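Ticket: Recorded demos rejected at upload, "tracking lost" near the end
Project: Lanorari tabletop set
Opened by: Theresia Aebischer
Status: Open, waiting on reply

Hi Bahman, me again, sorry! I've been recording the fruit bowl task with the hand-held gripper (the bowl goes onto the round mat, fruit and all, then let go and back away) and the Tolik uploader keeps throwing out my takes. I get the green bar almost to the end, and then "tracking lost, segment discarded." Out of 325 takes so far it has kept fewer than I'd like to admit. The ones I did back in February went through fine on the same version, so I don't think it's my account.

What I've tried already:
Restarted the uploader and logged in again. No change.
Redid the calibration with the printed board, 2 times. It passed both times.
Wiped the lens.
Slowed way down on the reach. This helped a little, I think? Maybe I just wanted it to.

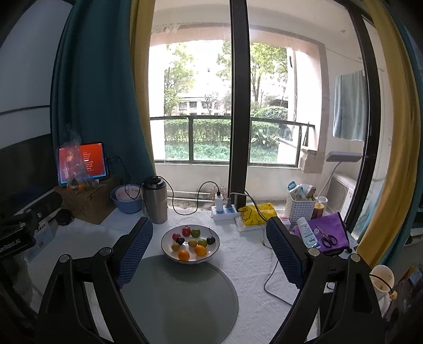

My hunch is the light. I record right next to the balcony window, and by mid-morning it's bright enough that the exposure jumps whenever I tip the gripper up. With the pads open on either side of the bowl, I've got that big pane of glass straight ahead, trees and railing and all, and the building in the distance is half washed out. Then I tip down to the mat and everything left to track is white cloth. The cloth has a bit of a pattern to it, but I don't know if that's enough for the software to hang on to.

Reply from Bahman Fallahi

Hi Theresia, thanks for the detail. Could be the light, yes. Before we blame the sun, please open the log for one bad take and look for the line that says "features." If it drops under 400 right before the loss, the tracker is starving. If it stays high, look at the timestamps, as we had a clock problem on the Jaltgate build that gave the same message. Also, do you move the gripper away quickly after you release?

Update from Theresia

OK, I looked at 3 bad takes. Features fall off a cliff in every one of them, always as I come down toward the mat, and the timestamps look clean. So no clock problem, I guess!

And yes – guilty – I do whip my hand away at the end. I get so pleased when the bowl lands in the middle that I'm already thinking about the next one. I'll hold still for a beat after letting go and then back out slowly.
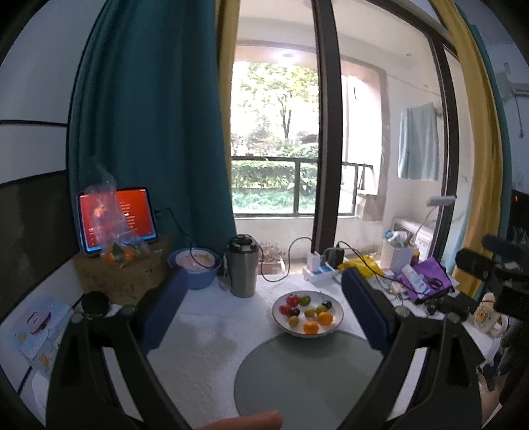 The other thing I want to try is coming in lower and flatter, so the camera keeps more of the tabletop in view and less of the outdoors. Mateos has the same task in his set and he says he barely tilts at all, he just slides in level and closes the jaws. I'd been coming down from above like I was picking up a chess piece. Does it matter for the training if my early takes go in steep and the later ones go in flat? I'd hate to redo the good ones.

Reply from Bahman Fallahi

Keep the good ones, a mix of approaches is fine. Try a short batch with the curtain pulled partway and the exposure locked (Settings, Capture, Lock after start). Change one thing at a time if you can stand it. Send me the log from the first take either way.

Update from Theresia

Will do. Curtain first, then the lock. I'll attach the log tonight after 6.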